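October 3, 2024
Shared Rooms Study, Lerkent

4.2 Notices, and what people do about them

The previous section dealt with booking. Here we turn to the written notice, the main instrument by which shared workrooms are governed in all three buildings, and one on which a great deal of laminating has been spent.

We copied out the wording of 244 notices at Lerkent, Rilside and Cedindale. A notice was included if it was fixed to a wall, door, cupboard or piece of furniture and asked the reader to do something, or to stop. Fire notices were left out, as were two poems. Of the total, 183 concerned the state in which a table should be left. The remainder covered windows, noise, food and the correct use of the good stapler at Cedindale, a subject on which feeling runs high and to which we hope to return.

The wording varies less than the buildings do. "Please leave this table as you would wish to find it" is the commonest form, and it suffers from an obvious weakness: users differ widely in how they would wish to find a table. Several told us in interview that they would wish to find it with their own things still on it. A stricter form, found mostly at Lerkent, asks that tables be "completely clear", and was read by some users as applying to everybody's belongings except mugs. Figure 3 shows one of the work surfaces at Rilside during a session.

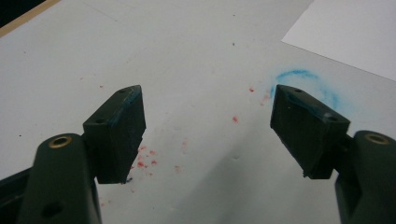 Figure 3. White work surface in use, Rilside.

Tone was coded on the scheme set out in Appendix B. We had expected notices to grow sharper with age, as earlier requests were ignored. At Lerkent they did. At Rilside the opposite happened: the oldest notices are curt, while those put up during our September visits are so apologetic that readers sometimes missed the request altogether. One runs to five sentences before arriving at the word "crumbs". When we asked users what this notice was for, most believed it was a welcome.

Interviews were held with 40 regular users. All of them said they had read the notices in their own room, and all could recall at least one, although recall was best for notices with a spelling mistake. Few could say who had written them. Authorship was usually credited to "the office", including in the case of two notices later claimed by the very people who had given us this answer. We treat the point with some care in section 5, since it bears on whether an unsigned notice has more authority than a signed one or merely fewer enemies.

The length of a booking mattered more than the wording of any notice. Where slots ran for 90 minutes, users tended to pack up late and in a hurry, and the next party inherited whatever had not fitted in the bag. Cedindale is the only building to set aside time between bookings. This gap is meant for tidying and is used for talking, but the tables there were nonetheless handed over in better order, perhaps because it is harder to abandon a sandwich in front of a witness.

Users were also asked whether they would prefer fewer notices. Most would, provided that the ones taken down were aimed at themselves and the ones left up at other people.

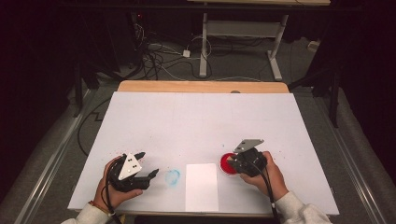

A respondent at Rilside objected to the whole line of questioning, writing on the back of the form that "a notice is what you put up when you can't face having the conversation", and that we might have learned more by asking who had stopped speaking to whom. We accept this in part. Our interview schedule, adapted from Oksanen, has no item on grudges, and two of the longest-running notices in the sample appear to be addressed to one person each. What we can say is that rooms whose users knew one another by name had fewer notices, and that those they had were ruder.

Lerkent Shared Rooms Study. All rights reserved. Contact the study office | Back to top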